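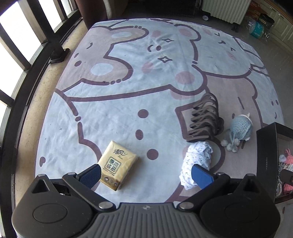 Product review: Ornex printed sheet set, single
Household Textiles Program, Aston Consumer Resource Centre

The Centre assessed the Ornex printed sheet set over 24 wash cycles, following enquiries from members about character bedding for children and students. The set comprises one fitted sheet, one flat sheet and one pillowcase. It was compared with plain sets from Pelupessy and Kulov in the same price bracket.

Fit
The fitted sheet is cut for mattresses up to 30 centimetres deep. On a standard foam mattress the corners held through a week of ordinary use. On a pillow-top the foot end lifted twice, and the elastic — which runs only around the corners — is the probable cause. Kulov uses a full elastic hem and did not lift.

Colourfastness
Washed cold with a neutral liquid detergent, the print kept its outline and the pale ground did not grey. A warm wash softened the darker lines slightly by the final cycle. Line drying in full sun is not recommended by the manufacturer, and the Centre's own samples support that advice. The care label is printed in grey on white and is difficult to read.

Handle and wear
The fabric is crisp when new and needs several washes before it is comfortable. Light pilling was recorded at the shoulder area after 3,000 rubs on the abrasion tester. The Pelupessy set pilled earlier and more heavily.
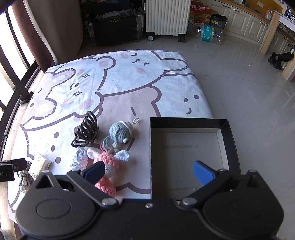 Several members of the trial panel disagreed with the Centre on comfort, one writing that the sheet was too warm for a Queensland summer and had been put away until April. Others in cooler areas reported no difficulty. The Centre notes that the packaging gives a fibre blend but no fabric weight, and has asked Ornex to supply one.

Value
The pillowcase is not sold separately, so a household replacing a stained one must purchase the full set. Both competing brands sell pillowcases individually.

Rating: 4 out of 5. Recommended for standard-depth mattresses and cold washing. Purchasers with a pillow-top should consider the Kulov set.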